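About the Plesley Shared Workshop

We are a members' workshop for people who like to build things that move. Most of what gets made in our rooms has a motor in it somewhere, and a good deal of it has been taken apart and put back together more times than its owner would care to admit. If you have a half-finished arm in the garage, or a box of servos you bought with the best intentions, you will feel at home with us (and you will probably find three other people who bought the same servos).

How we got started

The workshop began in a two-car garage on the Relwood side of town, with one bench, one good vise and a space heater that everybody fought over. There were four of us then. We had met at a swap table for used electronics and discovered that we were each trying to build more or less the same robot, alone, in the evenings, and making the same mistakes. It seemed silly to go on like that, so we pushed our parts together and started over.

That first arm was a dreadful thing, I'll say it with love. The shoulder sagged, the cable to the elbow came loose whenever a truck went by, and it dropped almost everything we gave it. But it was ours, and we learned a great deal about bearings. By the second winter we had outgrown the garage and its very patient owner, and we took over the back half of the old Clutirora upholstery building, where we still are today. The cutting tables came with the place, and they turned out to be the best workbenches any of us had ever used – wide, flat and heavy enough that nothing wobbles when an arm swings.

What we build

The long-running project at the shop, the one most visitors ask about, is the Kordestani arm. It takes its name from the street where its first working wrist was put together on a kitchen table, and it has been rebuilt by so many hands since then that there is hardly an original bolt left in it. The aim has stayed the same all along: an arm that can help out in an ordinary home, with ordinary things, and that a careful person can build and fix without a machine shop of their own.

Ordinary things are a lot harder than they sound! A wooden block is the same on every side and never complains. Groceries are another matter. They come in awkward shapes, they roll, they have stems and leaves and soft spots, and a grip that suits one of them is quite wrong for the next.

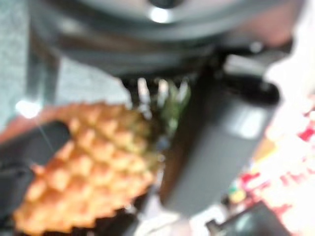

We go through a fair amount of fruit for that reason, and members are kind enough to bring in whatever is in season or on sale. Rough skin is a different problem from smooth skin, and anything with a leafy top gives the fingers one more thing to get tangled up with. We have had long, friendly arguments about finger pads, and about how hard is too hard, and I don't expect we will ever settle them completely. The notebooks by the door hold every change made to the gripper and what its builder thought of it afterward, and you are welcome to sit down with a cup of coffee and read them. The handwriting improves after the first volume.

Alongside the big arm there are always smaller builds going on: a window-blind opener, a plant waterer that has been nearly finished for as long as I can remember, a little cart that follows you down the hall with your tools on it.

Joining and visiting

Membership is $149 for the season, and it covers bench space, a shelf of your own, the shared tools and the printers. Filament and batteries you bring yourself. We keep the group small enough that everyone can get to a bench, so in some months there is a short waiting list, and we will write to you as soon as a place opens up. New members spend their first 10 hours in the shop alongside someone who has been with us a while, mostly to learn where things live and how the stop buttons work.

You don't need any background. Some of us do this sort of work for a living, but just as many came to us from sewing, bicycle repair or teaching, and the sewing people have taught the rest of us an enormous amount about routing cables neatly. Younger builders are welcome with a grown-up.

If you would just like to look around, come by at 2 in the afternoon on any open day and knock at the side door on the alley. The front bell has never worked. Our open house is in April, when the benches are cleared for visitors to try their hand at driving an arm, and there is usually pie.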